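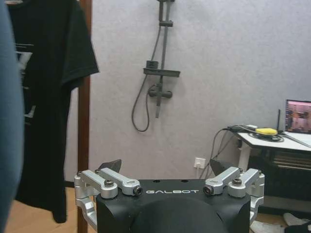

8. Hanging the clothes

When the rail stands firmly and all screws are tightened (section 7), you can begin to hang the clothes. Please read this section one time to the end before you hang the first piece. The Skudis 752 is made for everyday clothes of a household, such as shirts, T-shirts, trousers, skirts, light jackets and dresses. The distance between the garment and the floor is the point where most users make a mistake. The black T-shirt in the picture comes down near to the floor, and a short-sleeved T-shirt is not a long garment. A bathrobe or a winter coat in the same position would lie on the floor with its lower part. For this reason the height must be chosen by the longest garment that you own, and not by the one that you have in your hand at the moment.

8.1 Before you hang the clothes

1. Check that the rail does not move when you push it lightly with one hand at the upper bar. If it moves, go back to section 7 and tighten the four foot screws again.

2. Wipe the upper bar with a soft dry cloth. From the production there can be a thin film of oil on the bar, and this oil can leave a gray line on light cloth.

3. Clean the floor under the rail. Dust goes up easily to the lower hem of the clothes, and on black cotton every hair and every piece of lint can be seen.

4. Sort your clothes in three piles: long garments, short garments, and garments which should not hang at all (see 8.6).

5. Empty all pockets. Keys and coins pull the cloth down on one side.

Note: If you bought the rail together with the Ongart hangers, remove the paper ring from the neck of each hanger. The ring makes the hook thicker and the hanger does not slide well.

8.2 Choosing the height

The upper bar can be fixed in several positions. Every position is marked with a small line on the upright tube.

1. Take your longest garment and put it on a hanger.

2. Hold the hanger at the upper bar. A second person can help you, but it is also possible alone.

3. Look at the lowest point of the garment. Do not look only at the middle of the hem. Many garments hang lower at one side or end in a corner, and it is this corner which must stay free from the floor.

4. Leave a hand's width of free space between the lowest point and the floor. With this space you can clean under the rail with a broom or a mop and you do not touch the clothes.

5. If the space is smaller, take all garments off the bar and move the bar one line up. Both sides must be at the same line.

6. Close the two clamps until you hear a click.

CAUTION: Never change the height when clothes are hanging on the bar. The bar can drop suddenly on one side and your fingers can be caught between the clamp and the tube.

CAUTION: In the highest position the rail is less stable. Use this position only when both foot extensions are mounted, and hang the heavy pieces in the middle.

8.3 Hanging T-shirts and other knitted garments

Knitted cloth is stretchable. When it hangs in a wrong way for a long time, it becomes longer and the shoulders get two small bumps which do not go away with ironing.

1. Choose a hanger whose ends finish before the sleeve begins. If the hanger is too wide, it presses into the sleeve.

2. Put the hanger in from below, through the body of the T-shirt, and bring the hook out at the neck. Do not push the hanger through the neck opening. The collar will be stretched after some weeks.

3. Put the shoulder seams exactly on the arms of the hanger.

4. Pull both sleeves lightly outward, so that no sleeve is turned to the inside.

5. Look at the hem of each sleeve. On a short-sleeved T-shirt the hem is one folded edge, and it likes to roll up after washing. Flatten it between two fingers and hold it for a moment.

6. Take the lower hem with both hands and pull it gently straight down. Deep folds in the body of the shirt come out by themselves during the night if the shirt has enough room on both sides. If it is pressed by its neighbors, the folds stay.

Note: Dark T-shirts should be turned inside out if the rail stands near a window. The color of the outside stays fresh longer. Turn them back shortly before you wear them.

Note: If you do not have a free hanger, you can lay a T-shirt over the lower bar for a short time. Lay it with the middle of the body on the bar, and smooth both halves. Do not leave it so for longer than one day, or a line will form across the chest.

8.4 Hanging damp clothes

The Skudis 752 can be used for damp clothes after spinning in the washing machine. It is not made for dripping wet clothes.

1. Shake every piece strongly before you hang it. It saves much ironing.

2. Mount the two drip trays on the foot of the rail. They must lie flat.

3. Leave an empty space between the garments, as wide as your flat hand. Thick garments need double.

4. Hang dark pieces on one end and light pieces on the other end. New black cotton can give color when it is damp and touches white cloth.

5. Turn the garments after some hours, so that the side which was toward the wall comes now to the room.

6. Before you move the clothes to the closet, touch the thick places: the collar, the underarm seam, the hem. These dry last. When they feel cool, wait more.

7. Empty the drip trays and dry them with a cloth.

CAUTION: Do not place the rail with damp clothes directly in front of an electric heater. Keep the distance which is written in the manual of your heater.

CAUTION: Water on a smooth floor is slippery. Wipe it immediately, also when it is only a few drops.

8.5 Order on the rail

You are free to choose your own order. The following order has worked well for us in small rooms and gives an equal weight on both sides.

1. Begin from the left end with the long garments.

2. Continue with jackets and heavy pieces in the middle, over the crossbar.

3. Put the shirts and blouses after them.

4. Finish at the right end with T-shirts and tops.

5. Turn all hooks in the same direction. In this way you can take a group of clothes down with one movement.

6. If you use the Tevia dividers, press them on the bar from above between the groups. They can be moved later, but do not slide them with force over the joint in the middle of the bar.

Keep soft furniture and bags a little away from the rail. When something big stands close to the clothes, the garments at the end of the bar are pressed, and you also cannot see what is hanging there. Under the short garments there is normally place for a low box or for shoes. Please measure first with the clothes on the rail, in the same way as in 8.2. A box which touches the hem will push the garment up and make a hard fold.

Note: Do not hang anything on the clamps or on the ends of the bar. A single T-shirt is not heavy, but the end caps are held only by pressure and will come out with time.

8.6 What should not hang

Some pieces are better folded in a drawer or in the Billside shelf unit (sold separately):

- heavy wool sweaters
- loosely knitted cardigans
- garments with many beads or metal parts
- T-shirts with very thin cloth or with a wide neck

To fold a T-shirt, lay it with the front down on a table. Bring the left side with the sleeve to the middle, then the right side. Fold the sleeves back so that they do not look over the edge. Fold the lower hem up to the collar and turn the shirt around.

8.7 Common problems

The garment slides from the hanger.
The cloth is too smooth or the neck is too wide. Use a hanger with rubber on the shoulders, or fold the garment.

The lower end touches the floor.
Move the bar one line up (8.2). If the bar is already in the highest position, lay the garment folded over the trouser hanger.

One shoulder hangs lower than the other.
Check the shoulder seams first. If they lie correctly, the hook of the hanger is bent. Replace the hanger and do not try to bend it back.

The rail leans to one side.
Take the clothes off, check that both clamps are at the same line, and hang the heavy pieces again in the middle.

There is a gray mark on the shoulder.
The bar was not cleaned, or the hanger has dust. Wash the garment as the label says and wipe the bar with a cloth and a little mild soap. Let the bar dry completely before you hang the clothes again.

The clothes smell not fresh after drying.
They had too little space or the room was too humid. Wash them again and open the window for a while when they hang.

Continue with section 9, Moving the rail with the wheels.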